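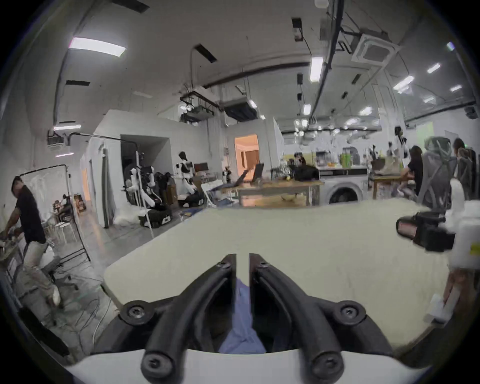

Light blue cloth and a cream tabletop.

STURKWOOD, 11 Nov 2024. Birnmont, a clothing repair and alteration company, will open a walk-in mending shop in Sturkwood in December. The shop will take in everyday clothes and household fabrics for repair, including shirts, work pants, school uniforms, curtains and bed linens.

The Sturkwood shop is the company's second location. Its first has handled repairs by mail and by appointment only. Customers in the Sturkwood area have been sending items by mail since that service began, and many asked for a place where they could drop off a single garment without packing it up.

The company tested the idea this year with a pickup point inside the Thaweesak fabric store. During the trial, 1,170 items were left for repair. Split seams and worn-out knees were the most common problems, followed by broken zippers. Of the items received, 302 were returned without work being done, in most cases where the fabric around the damage had become too thin to hold a stitch. Customers were not charged for those.

Thaweesak will continue to accept drop-offs until the new shop opens. After that, it will supply thread, interfacing and patch fabric to Birnmont, and the pickup shelf at the store will close. Items still waiting on the shelf at that point will be moved to the new shop and can be collected there with the original ticket.

Repairs at the Sturkwood shop will be priced by type of work and not by the hour. A printed price list will be kept at the counter and will cover hems, seams, buttons, pockets, zippers and patches. Work that is not on the list, such as relining a coat, will be quoted in writing before it begins. Customers may turn down a quote and take the item home at no cost.

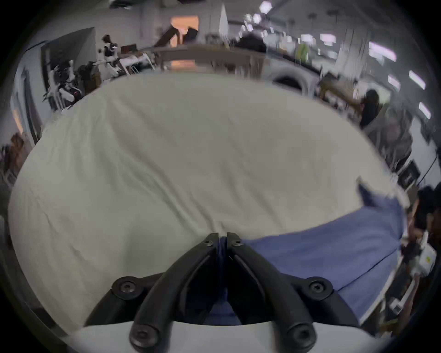 Do clothes need to be washed before they are dropped off?

All items should be clean and fully dry. The shop does not have washing machines, and clothes that arrive soiled will be handed back at the counter.

Along with the repair service, Birnmont will introduce Fema, a plan for employers that provide uniforms to their staff. Under Fema, an employer pays a flat monthly fee and sends damaged uniforms in one batch. Each batch is sorted, repaired and returned with a list of what was done to each piece. Uniforms that cannot be repaired are set aside, and their buttons and zippers are removed for use in later jobs if the employer agrees.

A total of 33 employers have signed up for the first term of the plan. They include cleaning companies, bakeries, a bus operator and several dental offices. The first term runs for one year, and either side may end the agreement with 60 days of written notice.

Birnmont expects most of the Fema work to involve shirts and pants in cotton blends. Waterproof garments and clothing with protective ratings are not accepted, as a repair can change the way such items perform. Employers with questions about rated clothing should contact the manufacturer.

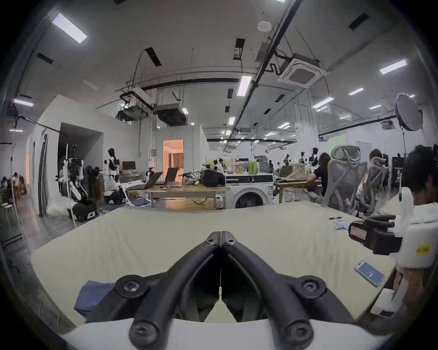 Standard repairs left at the counter will be ready within a week. Hems and buttons may be ready sooner, depending on how much work is waiting. The shop will not offer same-day service during its first months. Birnmont said it will look at the question again once it knows how many items come in on a normal day.

Customers will receive a numbered ticket for each item and a text message when the work is done. Finished items are kept for three months. Leather, fur, shoes and upholstered furniture will not be accepted.

Mail repairs will continue at current prices. Customers who already have an account can use it at the new location, and unused credit will carry over.

**About Birnmont**

Birnmont repairs and alters clothing and household fabrics for private customers and employers. Requests for price lists, Fema plan terms and press materials can be made in writing or at the Sturkwood counter after the shop opens.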